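The Biklow mug tree and the pine table it lives on: a review after one winter

I have been meaning to write this up since March, when a reader asked whether the mug tree I mentioned in passing was worth buying. It got longer than I planned, partly because I can't talk about the mug tree without talking about the table underneath it. We bought them within a couple of weeks of each other, and they have been together ever since, so you are getting both.

The table first. It is the plain pine one from Van Wyk, the model they call the Brastgate, and I chose it over two smarter-looking tables because I wanted real planks with real knots. If you like a tabletop that looks the same from one end to the other, please spend your money elsewhere! Pine does what it wants. Ours is pale, nearly cream in a dull light, and then every so often there is a place where the grain goes off on a little adventure of its own.

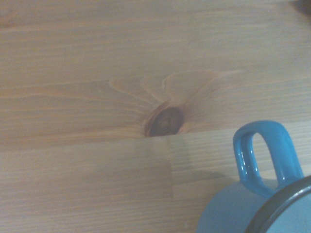

I have a favorite knot, which I realize is a strange thing to admit in a review. It is a dark reddish-brown one that stops dead at the join between two planks, with peachy swirls sweeping up from it like a pair of wings, and I always seem to end up with my coffee next to it. The seams themselves are my one real grumble. They collect crumbs, and toast crumbs especially, and I have taken to going along them with a soft, dry brush on a Friday when I do the rest of the kitchen. A quick wipe won't do it. The wood is soft as well, so a dropped fork leaves a mark, and after a while you either stop minding or you buy a tablecloth. I stopped minding.

Now, the mug tree. Biklow sells it in a few colors and I went back and forth for ages before settling on the dark olive base with the pale pole. I'm so glad I did, because the pole sits nicely with the pine and the green keeps the whole thing from disappearing into the table. It cost me 33 dollars from Plusitz, delivery included, and arrived in a box that was much too big for it. Putting it together took 2 minutes — you screw the pole into the base and that's really the whole job.

What I like most is the base. My old tree was a spindly wire affair that leaned whichever way the heaviest mug was, and I got into the habit of loading it like a set of scales. The round, flat base on this one sits squarely on the table, and I can hang a single mug off one side without holding my breath.

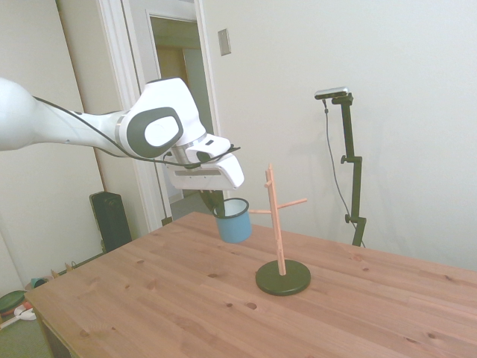

Enamel mugs are the best match for it, in my opinion. They are light, the handles slip over the pegs without any fuss, and a pale blue one with a dark blue rim looks lovely against that olive green. Thick stoneware is another matter. My big soup mugs hold around 14 ounces and have stubby little handles, and getting one over a peg takes a bit of wiggling that I can do without first thing in the morning. The pegs sit at different heights and point in different directions, so you do get room for your knuckles, but wide mugs can still bump against the pole. I would try your fattest mug on it before you throw the packaging away.

As for care, a damp cloth is enough for the pole, and I dry it straight after. I did have some worries about hanging mugs up before they were properly dry, so mine get a turn on the dish towel first. The base has picked up one small scuff on the underside, from me dragging it across the table to make room for a pie.

Would I buy them again? The mug tree, yes, and I have already given one to my sister. The table, yes too — though I would ask for a piece of matching wood to test oils on before doing the top.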